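Filed under: Workshop Notebook / Dyeing & Finishing

October 11, 2025

Woad vat, second attempt, and what a difference! Writing this up while my fingers are still blue, which they will be until the middle of next week by the look of them (the left glove had a hole in the thumb, so that pair has gone in the bin).

For anyone reading who wasn't in for the first go: in April we tried a fructose vat with the woad powder from Lahlou and got a grey, sulky sort of blue that rubbed off on everything. I blamed the powder at the time. I take it back entirely. The vat was too cold and I was in far too much of a hurry, and looking at my old notes I hadn't checked the pH after the first hour. Same powder today, same tub in fact, and the colour is gorgeous.

Set up as follows. Stainless pot, the tall one, standing in the old jam boiler as a water bath. Hydrated the powder in warm water with the glass marbles in a jar and shook it until my arm gave up. Fructose in first, then the lime a spoonful at a time, stirring slowly round the edge so as not to beat air into it. Brought it up to 50 and held it there. After an hour it still looked like pond water and I had a bit of a wobble, but by the time I'd had lunch the surface had gone coppery and the liquid underneath was a clear amber, like weak tea. There was a proper flower on top too, dark and bubbly. I may have shouted.

Test strips came out between 10 and 11, a touch high for wool, fine for the cottons. Did the cottons first for that reason and let the pH drift down on its own over the afternoon.

Samples through today:

Dulthorpe fleece, hand spun, two ply. 4 skeins, scoured last night. Took the colour beautifully, very even, slightly green cast while wet in the hand and then the blue comes through as the air gets to it. I never get tired of watching that.

Cotton terry offcuts. Greedy stuff. All those loops hold a lot of liquor, so they need squeezing out under the surface before lifting or they drip oxidised blue back into the vat. 2 dips gave a lovely soft sky colour. Want to try more.

Old linen sheet from the Gandton sale. Patchy. There's something in it, starch or old softener, and it wants another scour with soda ash. Put it to one side.

Merino tops. Only did a pinch, wrapped in net. Felted a little at one end where I fussed with it. Colour is fine.

Timings: the pale ones had 2 minutes under, the mid blues had 8 minutes and then a good rest on the line before going back in. Resting matters much more than I'd realised. The piece I left hanging for a full half hour between dips is clearly deeper than the one I rushed, even though they had the same total time in the pot. Short dips with long airings from now on, please, all of us.

Rinsing: plain water, then a splash of vinegar for the wool only, then plain again. Rinse water from the fleece ran clear on the third bucket. In April I was still pouring away blue on the seventh and gave up counting. Rubbed a dry skein on a white hanky and got the faintest smudge, so I'm calling that a pass, although I'll do the rub test again once everything has cured for a week.

Soft water from the butt seems to help as well. The Skistbridge tap water is so hard it furs up the kettle in a fortnight, and I wonder whether it was making the lime clump last time. Can't prove it from one vat. Next time I'd like to run two small jars side by side, one of each, with everything else kept the same.

To do:
More lime, we're down to the bottom of the bag.
Label the skeins before they all look alike.
Top up the vat with fructose in the morning, warm it gently, see if it wakes up. If it does, the terry goes back in first.
Write the depth of shade cards on proper card. The paper ones went soggy again.
Find the long tongs!

Very happy with this one. I'd love to get a full run of shades, palest to darkest, on the same yarn before the weather turns, and I reckon this vat has got it in it. Lid on, blanket round the pot, lights off. 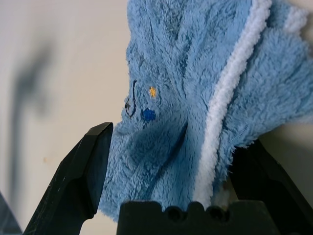
Can a woad vat be used again once it has gone cold overnight?

Usually it can. Warm it slowly back to 50, check the pH, add a little fructose if the liquid has turned blue or cloudy, and leave it alone until it goes clear amber again before dipping anything.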